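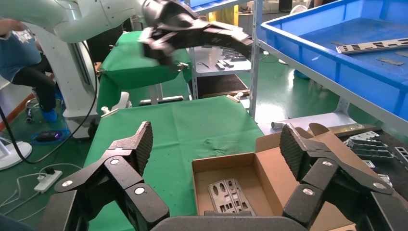 Packing metal brackets, one to a box?

Posted by saritz_29, 24/02/2024

Evening all. I've got a pile of perforated metal brackets to send out and I can't settle on how to box them. At the moment I lay each one flat on the bottom of a plain cardboard box, flaps out, on a table with a green cloth clipped over it. Lovely to work on, the cloth -- stops things getting scratched. Do you lot wrap them first?

hajek_shed wrote:
Always wrap. A bare bracket will chew through the corner of a box in the post, I've had 2 come back like that.

Fastach wrote:
Disagree, sorry! Flat on the bottom with a sheet of card on top is plenty. Wrapping every one is a waste of an evening.

hajek_shed wrote:
Depends who's carrying it. Mine went abroad.

Ikinance wrote:
Can I ask about the cloth? Mine slides all over the place.

saritz_29 wrote:
Clips, Ikinance! Get ones with a decent spring. It still creases a bit but I've given up ironing it.

Fastach wrote:
I'd ditch the cloth and use a rubber mat. Wipes clean.

saritz_29 wrote:
Tried one, hated the smell. Think I'll do card on top for the local ones and wrap the rest.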